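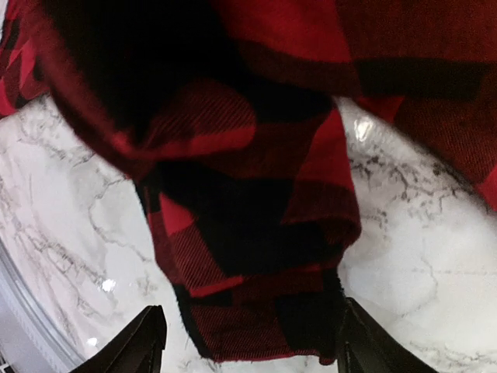

Section 7. Running the Cloth Demo for Visitors

This section covers the open-day demo of the Plostell arm at the Fadham site. It assumes you have finished set-up and the arm has homed without a fault. The sales sheet calls this demo "hands-free." Plan to stand next to it the whole time.

1. Wipe the marble-patterned top and let it dry. Glare spots on the glossy finish stay put no matter how you clean. Turn off the lamp nearest the table if you can.

2. Lay out the red and black check flannel. Bunch it up and leave one fold free. Do not smooth it flat — visitors will ask why the arm was given the easy version, and they will be right to.

3. Bring the fingers down until the hem of the fold sits in the gap between the two tips. Check this on the wrist view, not from across the table.

NOTE: Black fingers against black checks are hard to make out on a small screen. Judge the gap by the pale surface on either side of the cloth.

4. Set grip force to 63 on the Wonham panel. The default is meant for stiff parts and will drag the whole pile.

5. Press RUN. Allow up to 3 tries before you step in. Say how many tries it took if anyone asks.

CAUTION: Keep visitors' sleeves, scarves and lanyards behind the rope. The arm cannot tell your cloth from theirs.

6. After each run, press HOLD, rearrange the flannel by hand, and start again from step 3. Do not put the fold back in the same place every time. A demo that only works on one fold proves very little.

About the run counter: the panel may show a total such as 1,305. It counts starts, including the ones that dropped the cloth. Please don't read it out as a success figure. The Paulauskas brochure does, and we have asked for a correction.

If the arm stops with the cloth in its grip, press HOLD and open the fingers from the panel. Do not pull the fabric free.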